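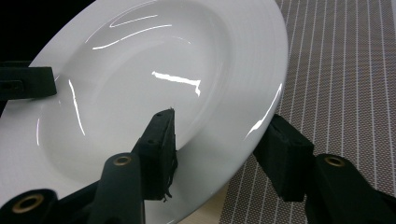

Why do some glazed plates pick up grey marks that washing won't shift?
The marks are metal. Stainless cutlery is softer than the glaze it's dragged over, so it leaves a thin smear behind, much as a pencil does on paper.

I got into this after buying a mixed lot of tableware from a hotel clearance in Lirnberg. 103 pieces, mostly Utari, plus a few with a Studberg backstamp. A good third had marks of one sort or another.

Method, for what it's worth. Soak in hot water with washing-up liquid, dry, then rub with a paste of bicarbonate of soda and water on a soft cloth. That dealt with tea stains and very little else. A mild acid cleaner (oxalic, wear gloves, rinse well) lifted most of the metal marking in under a minute. Don't leave it on gilding.

Marks that came back within a week or two were on plates where the glaze had gone matt. Run a fingernail over it – if it drags, the surface is worn and will go on collecting metal whatever you do. I put 8 of those aside for plant pots.

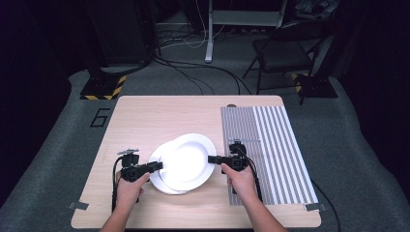
Two white plates on a pale wooden table.

Darcy MacDonald wrote to ask about crazing, the fine network of cracks under the surface. Different fault. The glaze and the body shrink at different rates and the glaze ends up in tension. Cleaning does nothing for it. I don't use crazed earthenware for food.

Next job is the Rácz serving dishes, probably in November.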